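Gerkidico two-finger gripper, reviewed on desk clearing

The question behind this review is narrow. Can a machine tidy a desk yet, and does a simple parallel gripper have enough hand to do it? Nimal Paul and I used the Gerkidico on household objects through most of July. It has two fingers, flat pads and one degree of freedom. Carton, the vendor, lists it at $400 without the arm.

Rigid boxes and cups with handles are solved well enough that I will not spend space on them. Small, flat, flexible items are the useful test, and a squeeze tube is a good one. It is low to the table, it tapers, and the stiff crimped end behaves differently from the body.

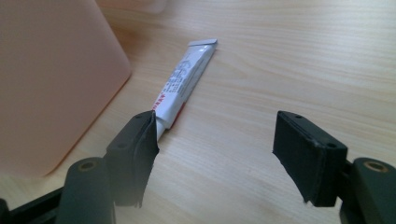 Squeeze tube on the table, gripper fingers open. Pad tape is worn at the lower edges.

We ran 34 picks on tubes under the Kodikara control software with default force settings. Approach direction mattered more than anything else we changed. Closing across the body gave a secure hold. Closing near the nozzle let the tube rotate in the pads, and the software did not register the rotation. A person corrects for this without thinking. The controller reports a successful grasp and carries on with the tube pointing the wrong way, which matters if the next step is standing it in a cup.

Pad covering is the weak point of the hardware. Bare pads slide on smooth packaging. Rubbery tape improves the hold but lifts at the edge, and a lifted edge drags on whatever is beside the target. Replacement takes two minutes. A molded pad should be standard at this price.
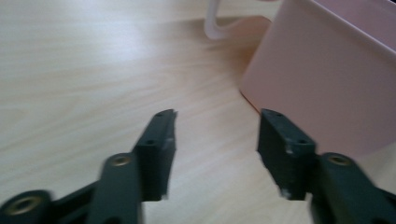

Clearance is the other limit. With the fingers fully open, the gripper needs more free table than a human hand, and anything pushed up against a container has to be slid out first. The Dilley planner handles this in principle. In our runs it was slow and gave up early when two objects touched.

For a fixed station with known parts, I would buy it. For a kitchen counter or a shared desk, wait for better pads and some form of slip sensing.

Rating: 2 out of 5 for home use. We did not score shop-floor use.

Anwara Liyanage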